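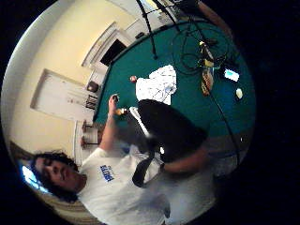

What does a soccer referee do?

Kids' Corner > Sports Explained
Reading time: 2 minutes
Print this page | E-mail to a friend

A referee makes sure both teams follow the rules. In a youth game at Enddale, that is the job of Nayeli Olvera. She is 17 and passed her referee course in February.

Before the game she checks the goal nets and looks at the players' shoes and shin guards. Then she tosses a coin with the two captains. The winner picks a goal to attack or takes the kickoff.

Each half lasts 25 minutes for younger players. The referee keeps the time on a watch and adds extra minutes if someone gets hurt.

What do the cards mean?

A yellow card is a warning. A red card means the player must leave the game, and the team plays on with one player fewer. Two yellow cards in one game also make a red.

Who helps?

Bigger games have two assistant referees. They walk or run along the sidelines with flags – one on each side – and signal when the ball goes out or a player is offside. The referee still makes the final call.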